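**Komville** – A kitchen that exists only inside a computer has been keeping a small robotics group in Komville very busy since the spring, and in November the group shared what all that pretend housework has taught them. Their method, which they call Stasto, is a way for a robot arm to learn from its own clumsy attempts at picking things up and putting them down, and the early numbers are good enough that people over in Cotetville have begun asking for a copy.

The idea is a friendly one once you get past the jargon. Most arms of this kind learn by copying recordings of a person steering them through a task, and when a recording goes badly it is usually thrown away. Stasto keeps the bad ones. Every attempt is cut into short stretches, and each stretch is scored on its own, so that a lovely, careful reach at the start still counts for something even if the object ends up in the wrong place a moment later. The arm then practices most on the stretches where its scores wobble from one try to the next.

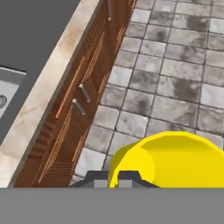

*Looking down past the gripper in the simulated kitchen, with the cabinets and tile floor beyond.*

The group began with 468 recorded attempts spread over four household chores, all of them done in simulation. For comparison, they trained a second copy of the same arm the ordinary way, using only the attempts that had ended well. Both copies were then given 200 fresh tries in kitchens where the objects had been moved to spots they hadn't been trained on. The ordinary copy finished the job in 67 of them. The Stasto copy finished 134, or 67 percent, and the researchers admit they ran the whole test a second time before they quite believed it (the second run came out within a couple of tries of the first).

Some chores gained a good deal more than others, mind you. Small, upright things improved the most, and the team puts that down to the approach – the last little stretch before the fingers close, where the old method tended to hurry and bump. With the new scoring, that stretch gets practiced over and over, and the arm learns to slow down and line itself up before it commits. 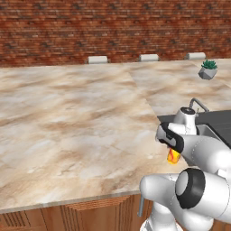

*The simulated arm holding a yellow can just above the marble counter, near the sink.*

Bowls have been harder going. A curved rim gives the fingers plenty of places to take hold, and only a few of them are sensible ones, so an arm can start out with what looks like a perfectly fine grip and still have the thing tilt on the way across the room. The scoring had trouble with this at first, handing out good marks to a grip that would only show itself to be a poor one several seconds later.

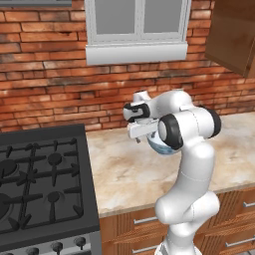 The fix, when it came, was a modest one. Each stretch now borrows a little of its score from the stretch that follows, so a grip that leads to trouble gets marked down after the fact. That single change did more for the bowl chore than a whole month of fiddling with the grip settings had done, and the group sounds both pleased and slightly sore about the month.

There is still the matter of real kitchens, of course, where the light changes through the day and drawers stick and the counters are seldom so tidy. The team is careful to say that nothing in this round was tested on a physical arm, and that simulated results have a way of shrinking when they meet the real world. The next step is a trial at Baptista, the shared workshop on the Cotetville side, where a practice counter and sink are being fitted over the winter. The same four chores will be tried there first, with the training left just as it is, and the recordings and scoring code will be posted for other groups once that trial is done.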